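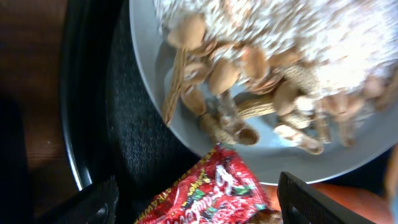 Wrist camera view, sweet-wrapper pick beside a plate of peanuts in the shell.

Cokard open day recordings

Version 1.2
Released: Aug 21, 2018
Maintainer: Sanaa Benkirane
Annotation: Napaporn Sangkhawat

Summary

Cokard holds the recordings made during the public open day at the Wandedero workshop in April. Visitors watched a single arm clear and sort small objects from a cluttered surface under remote control. The set contains 209 episodes and 2164 labelled grasp attempts. Every episode was driven by an operator. No autonomous runs are included.

Set-up

The arm carries a two-finger parallel gripper with black textured pads. A small camera is fixed at the wrist and faces the fingertips, so both fingers normally appear at the bottom of the image. Operators used the Suvel hand controller. A second, fixed camera was running on the day, but its output is not part of this release.

Exposure was left on automatic. Fast wrist movement causes blur, mostly on objects close to the lens. Blurred images have not been removed.

Tasks

Three tasks were shown to visitors:

wrapper: pick up a sweet wrapper lying near or partly under a plate
nut: pick up one peanut in its shell without tipping the plate
move: shift a plate or tray clear of the objects next to it

The wrapper task was shown most often and accounts for 106 episodes. Wrappers crease differently after each grasp and were not flattened between attempts. Plates sometimes held loose dry food as well as nuts. Anything spilt was left where it fell until the end of the episode, and the episode was given the tag "spill".

Files

episodes/ one folder per episode, numbered from 0001
labels.csv one row per grasp attempt
operators.csv operator code and level of experience
splits/ lists for training and testing

Columns in labels.csv

episode: folder number
start, end: time in seconds from the start of the episode
task: wrapper, nut or move
result: held, dropped, missed or stopped
tag: optional, may be blank

A grasp is marked "held" if the object stayed between the fingers for two seconds after lifting. "Stopped" covers both operator stops and force limit stops. The two are not separated in this version.

Splits

The test list contains 80 episodes, chosen by operator. No operator appears in both lists. Visitors who took a turn at the controller share the code V and are in the training list only.

Known problems

Gripper width is missing from the first four episodes. Printed text on wrappers is often folded or partly hidden and should not be used as an object label. Timing in the Lâm export format runs one image behind the CSV.

Changes

1.2 corrected the result field for seven nut attempts
1.1 added operators.csv
1.0 first release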